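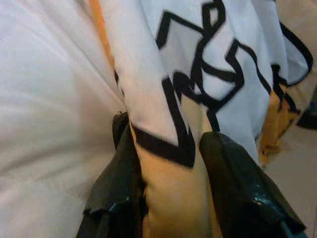

White cloth, black zigzags.

September, a little after six in the morning

Awake since four. The upstairs neighbor has either bought a treadmill or is training a horse. I lay there for a while composing a polite note, got as far as "I hope you are both well," and gave up and made coffee.

The big business of the week is that I am trying to give up the car. It isn't a moral stand. The car gave up first, on the hill below Drutstead, with a noise like a drawer of forks, and the man at the garage looked at it the way my doctor looks at me. He wrote $2,693 on the back of an envelope and slid it across the counter so neither of us would have to say it out loud. I paid $1,806 for the whole car. I told him I'd think about it. I have been thinking about it for nine days, on foot.

What I've learned on foot so far: Drutstead is on a slope in both directions. I don't understand how, but I leave the house uphill and I come home uphill. The bus comes every hour except for the hour I want it. Everyone on it knows everyone else, and by the second morning they knew me too, or at least they knew I was the one who didn't have exact change.

Soledad Palacios says walking is the best thing that ever happened to her. Soledad also says this about sourdough, her divorce and the dentist in Bristelance, so I take it with some salt. She came by last night to lend me her old boots, which are a size too small, and stayed for two hours to tell me about her hip. I had made soup. She said it was very brave soup. I'm still not sure what she meant and I have decided not to ask.

She did have one good idea, which was that I should sell the car as it stands and put the money in a jar for taxis. I did the math on the back of the garage envelope. If I got $1,000 for it, and only took a taxi when it was raining or I was carrying potatoes, I'd be fine until spring. Then I remembered it rains here from now until spring, and that I am nearly always carrying potatoes.

Walked to the library yesterday to return the Portuguese course, still on lesson 2. I can now order a coffee and say that my uncle is tall. My uncle is not tall. Took out a novel about a lighthouse keeper, which I picked because it was thin and had to be carried home.

Saw a heron on the way back, standing in the drainage ditch behind the feed store like it was waiting for a table. I'd have driven right past it. I mention this in fairness to Soledad, who will never read it.

To do: call the garage. Call them and speak this time. Buy socks, the thick kind. Find out what the upstairs people weigh. Coins for the bus. Write to my sister, who thinks I'm dead or in a mood.

It's getting light and the hooves have stopped. I'm going to try for another hour's sleep before the 8:10, if there is an 8:10.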